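Water shut-off in March and the kitchen on the second floor

Dear neighbors of Plolesstead,

As many of you already know, the pipes in the east wing are old and they must be changed before the summer. The work will be done in March by the company Hedska, which also repaired our roof gutters. It will take three weeks. In this time the cold water will be closed in 39 apartments, but only between 9 in the morning and 2 in the afternoon. The hot water stays open, except for the first morning.

Please fill some bottles and one bucket the evening before. If you have a washing machine, do not start it during these hours, also not with the timer. Last year two machines were damaged in this way and the insurance did not want to pay.

For people who are at home in the day, the shared kitchen on the second floor is open. It has its own pipe from the street and is not touched by the work. You can cook there, wash dishes and take water home. We ask only that you clean the sink after you and do not leave food overnight.
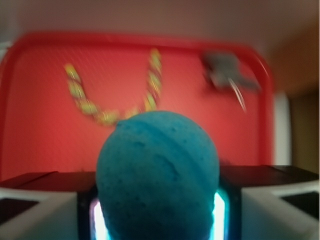
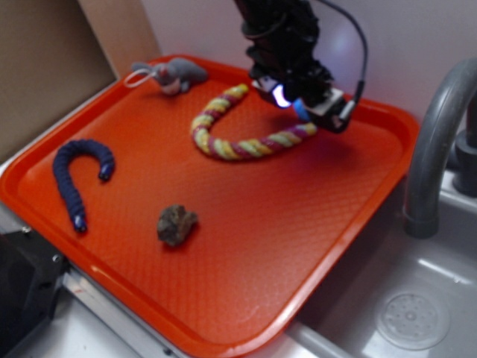 A blue ball, and the orange-red tray next to the sink.

The key for the kitchen is in the box near the mail room, and the code is the same as for the bicycle cellar. If you have forgotten the code, please write to the house office and do not ask through the building chat, where also former tenants are reading.

About the cost: the house fund pays for everything inside the walls. If you want a new faucet at the same time, Hedska can mount it for 31 dollars, and you must buy the faucet yourself. The shop Skurkia on the corner gives a small discount when you say that you live in our building. The list for faucets hangs beside the elevator and will be taken down at the end of February.

After the work the water can be a little brown. Let it run for some minutes before you drink it or make coffee.

The next newsletter comes in April, with the plan for the courtyard.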